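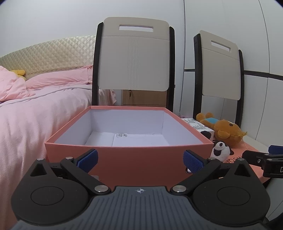
Recording hand-held demonstrations for box packing

The steps below cover one task: putting small soft items into an open box with a pair of hand-held grippers, then checking and exporting the recordings for training. They assume Planirel is installed on the recording laptop and both grippers have been paired to it. If they have not been paired, finish the pairing guide first.

1. Set up the workspace

Put the open box directly in front of you, with the items and the lid on your right. Leave enough space on the left to swing the left gripper over the wall of the box without hitting anything.

Record in ordinary rooms. A bare bench gives clean data and a policy that works only at a bare bench. Chairs, bedding, cabinets and wardrobe doors behind the box are useful to the tracker, which needs fixed texture at several distances. Large blank walls are the main problem. If the view from the gripper is mostly plain wall when you face the box, turn the setup until furniture fills at least part of it.

Do not move furniture once mapping has started. Close doors and drawers beforehand. Curtains that move in a draft should be tied back.

2. Choose items

Soft toys are a good first choice. They tolerate a poor grasp, they do not break when dropped, and their shape changes slightly each time they are picked up. Small cartons are harder, as a tilted approach pushes them away before the fingers close. Mix both kinds once the first session has passed its checks.

Anything wider than the finger opening should be left out or handled with two grippers. Do not squeeze an item to make it fit between the pads – the recorded finger width will be right, but the robot will meet the item in its uncompressed state and knock it over.

3. Map the room

Start a new session in Planirel and select "Map". Hold one gripper at chest height and walk a slow loop around the box, keeping the box in view. Then make a second loop lower down, at the height you will be working. Finish with the gripper at the place where the demonstrations will start.

The map is accepted at a coverage score of 92 or higher. Below that, repeat the low loop only. A full remap is seldom needed.

4. Calibrate the fingers

Open and close each gripper fully five times at an even speed. Planirel stores the open and closed limits for each side separately. Repeat this step whenever finger pads are replaced, and at the start of every session. Wipe the pads first; dust on the textured face lowers grip and makes people press harder than they need to.

5. Record

Each demonstration is one item, from rest to rest:

Start with both grippers still and open, 300 mm or less from the near edge of the box.
Press record and wait for the tone.
Move over the item, then come down on it.
Close the fingers and hold for a short moment before lifting.
Lift clear of the box wall before moving sideways.
Lower the item until it is near the floor of the box, then open.
Return to the start position and press record again.

Keep your other hand, sleeves and hair out of the path. The gripper is the only thing the policy will have, so it must be the only thing that touches the item. If you nudge something with a knuckle, discard the take.

Work at half the speed that feels natural. Fast wrist turns blur the image and are the most common cause of lost tracking. Pauses in mid-air are also bad, because the policy learns to hesitate in the same place. If you need to think, do it before pressing record.

Change the position of the items between takes. Rotate them, lay them on their side, put one partly behind another. Move the box a little every ten takes. The map stays valid as long as the larger furniture has not moved.

6. Corrections

A set made up only of clean takes leaves the robot with no idea what to do after a slip. For every ten normal takes, record 2 in which the item is released early at the rim, picked up again and placed. Tag these "recover" in the session list. Do not fake a slip by throwing the item.

7. Check and export

Run the check tool on the session folder. It rejects takes with a tracking gap, a missing finger signal or a start pose outside the limit. Replay a few of the accepted ones by eye as well – the tool cannot tell whether the item ended up inside the box.

Export with the Bivton profile for two-arm setups. The first training run needs 2,000 accepted takes. Smaller sets will train, but placement near the box walls is unreliable.

Known problems

Tracking drops when the gripper is low inside the box. The lining fills the view and has no texture. Release slightly higher.

Left and right are swapped on replay. The grippers were paired in the wrong order. Swap them under "Devices" and re-export; the takes do not need to be recorded again.

Finger width never reaches zero. Calibration was done with something between the pads. Repeat step 4.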